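saltmarsh_jo
25 October 2020
Moved to Salville in October and my neighbor swears by Fustimetti descaler, 2 scoops a month. Is hard water here that bad? Sounds like a sales pitch to me.

drumroll11
I've skipped it for 11 years. No trouble.
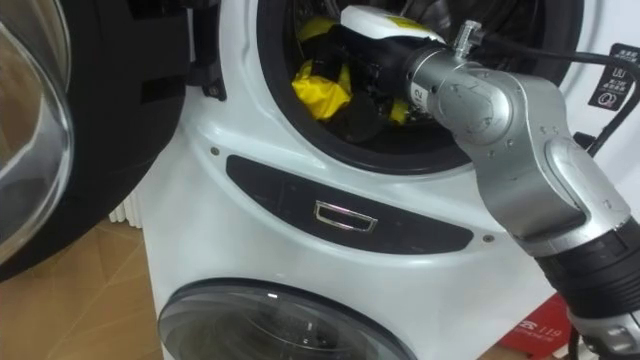 pkettle
Does hard water use up more detergent?

It does bind some of the soap, so you need a bigger dose – check the box.

drumroll11
Box makers want you to pour more. I don't buy it.

pkettle
Fine, but my old heater in Skutham was caked in scale. I'd test the water first.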